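Why does spinning dry things?

Have you ever shaken an umbrella and sprayed everyone nearby? Then you already know some of the science of spinning!

Moving things like to keep going in a straight line. Water is no different. When a wet dog shakes, its fur whips round one way and then the other — but the drops can't hang on tightly enough to turn with it. Off they fly, all over your trousers.

Try it outside. Dip a tennis ball in a bucket, then spin it on the grass as fast as you can. Look for the ring of splashes!

Salad spinners work in the same way. The leaves are pushed round by the basket, and the water slips out through the gaps. A washing machine is a giant salad spinner for socks, and a fast one can turn around 1,000 times in a minute. Wow! 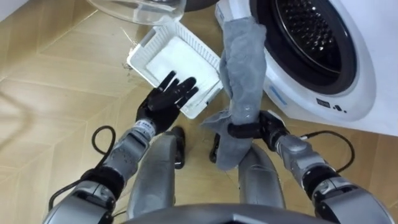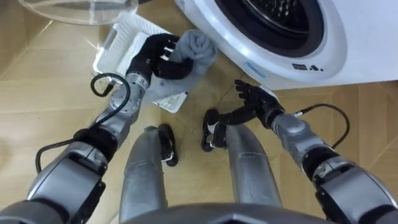
Water needs a way out, or all that whirling would be wasted. In a salad spinner it goes through the slots in the basket. In a washing machine it goes through lots of little holes, like the ones inside the dark drum in the first picture. The clothes are too big to follow, so they stay pressed against the side while the water escapes. Next time you have lettuce for tea, ask if you can do the spinning, and see how much water is left in the bowl.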